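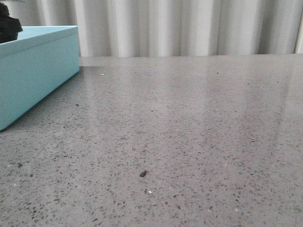
So how does a person end up running a soup stall for a living?

By getting laid off in January and being too stubborn to look for another desk, according to Mawar Raju, who has been selling soup out of the corner unit at the Trurus market hall long enough that people now plan their lunch hour around her lentil days. I'm one of those people, so don't expect a hard-hitting piece of journalism here! I've eaten so much of her food that she once gave me a spoon with my name taped on the handle.

We talked at six in the morning, which was her idea. She starts at five. I brought coffee and she ignored it for an hour because she had two stockpots going and an onion situation, by which I mean 27 pounds of onions that needed to be sliced before the doors opened.

"I used to do payroll," she said, slicing. "Nine years of payroll. I was good at it, I didn't hate it. Then the office closed and I had this little bit of money, and my mother kept saying, you feed everybody anyway, why don't you charge them?"

Her first day she made one soup, a chicken and rice with a lot of ginger, and she made far too much of it. I asked how much was too much.

"Enough for 200 people. I sold 65 bowls. And I thought that was terrible! I went home and cried in the bathtub. Then Lambros from the fish counter told me he sold four fillets on his first day, and one of those was to his wife."

Lambros Zervas does have the fish counter, two units down, and he confirmed this when I stopped by later (he says it was five fillets, and his wife paid full price). He also sells Mawar the bones and heads for her Friday stock, and the two of them have been arguing over the price of those heads for as long as I've been coming in.

I wanted to know about the cooking itself, because I can follow a recipe just fine and my soups still come out tasting like a wet sweater. She laughed at that and then got pretty serious.

"You're not cooking the onions long enough. Everyone thinks they are. The recipe says five minutes and that's a lie, it's more like forty if you want them brown all the way through. Low heat, a little salt, a lid for the first part. Go fold your laundry. And then people put in all the water at once, and I don't like that. I put in a cup, scrape the bottom, let it go down, put in another cup."

And salt?

"At the start, and again in the middle, and then taste it at the end and put in something sour before you reach for more salt. Lemon, vinegar, the juice from the pickle jar. Half the time that's what it wanted."

I've tried the pickle juice thing since. It works, especially with potato. I may have gone overboard with it the second time, but that's on me.

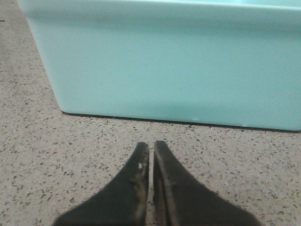 Photo: Ikhsan Nugroho

Things got easier, she told me, when she stopped trying to have a big menu. For a while there were seven soups on the board, and she was throwing out pots of stuff at the end of the day and going home with sore shoulders. Now there are three: one that's always there (red lentil with cumin), one that changes every week, and one that she calls the "whatever" and makes from what the produce people have too much of.

"The whatever is my favorite, and it's the one people are scared of," she said. "They come up and go, what's in it? And I say cabbage, and they get the lentil. But the ones who try it come back and they don't even ask anymore. There's a man, Ridwan Hutapea, he works upstairs at Kusuma, the tailoring place. He's had the whatever every single day that I've been open. Parsnip, celery root, all of it. He had the beet and grapefruit one."

Beet and grapefruit?

"It wasn't good. He finished it."

The bread is a whole other subject. She doesn't bake, has no interest in baking, and buys flat rounds from Bruvesetti, the bakery across the street, where Wahyudi Setiawan sets aside a tray for her before he opens. The deal between them has never been written down. She pays him on Sunday, in cash, and he gets soup whenever he wants it. I asked what would happen if one of them wanted out.

"Then I'd learn to make bread, and I'd be mad the whole time."

By then it was close to eight and the hall was filling up, mostly other stallholders wanting a cup of something before the customers showed up. She charges them less. She doesn't have a sign for it, she just rings it up that way, and I watched her do it for the flower guy and two women from the cheese counter without stopping what she was telling me, which by that point was a long story about a pressure cooker made by Brornska that she bought secondhand and loved, and that lost its gasket in the middle of a batch of split pea. She's never found a replacement. If anybody reading has one in a drawer, please bring it to her. I mean it, I've heard this story three times now.

Does she think about getting bigger? A real restaurant, chairs, all that?

"People ask me that like it's the next grade in school," she said. "Somebody offered me a place over by the station, with a patio. I went and looked. It was nice! But I'd need staff, and then I'm doing payroll again."

She'd like a second burner that works properly. She'd like to close for two weeks in the summer and visit her sister, and she'd like to figure out a cold soup that people will buy, because August is rough. She's tried cucumber and yogurt, she's tried gazpacho, and she's now thinking of a chilled corn one with lime and a lot of black pepper. I told her I'd eat it. She told me I'd eat anything, and handed me a bowl of the whatever, at eight in the morning, with half a round of bread on top.

It was carrot and white bean with some kind of fried sage business going on, and I had seconds.

Mawar is at the Trurus market hall every day but Monday, from eight until the pots are empty, and on lentil-and-sausage weeks that can be as early as one. Bring your own jar if you want some to take home, and she'll fill it to the top.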